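Visiting Rothe on a weekday - your questions answered

So many of you wrote in after my post on the old salt works at Rothe that I thought it kinder to put all the answers in one place, where you can find them without scrolling through my ramblings about cake!

Which days can I go round?
The guided walk runs Monday to Thursday only, so you will need a day off work or a very understanding boss. I went in October and there were just five of us, which felt like a real treat.

How long does it take?
Allow 57 minutes for the walk itself, and then a bit more if you get Marlene Rieger as your guide, as she does love a question (and so do I, so we were there for ages).
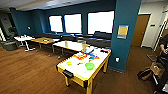

Do I need to book?
Booking is by telephone or at the ticket window, and I would ring a day or two ahead if you can. Leave your name and how many are coming - they don't take any money until you arrive.

What should I wear?
Flat shoes, please! The lower gallery has uneven steps and it's chilly down there all year round, so I was very glad of my big cardigan.

Can I bring the children?
They are welcome from the age of nine. Younger ones can enjoy the garden and the little train with whoever draws the short straw.

Page last updated 27/03/2024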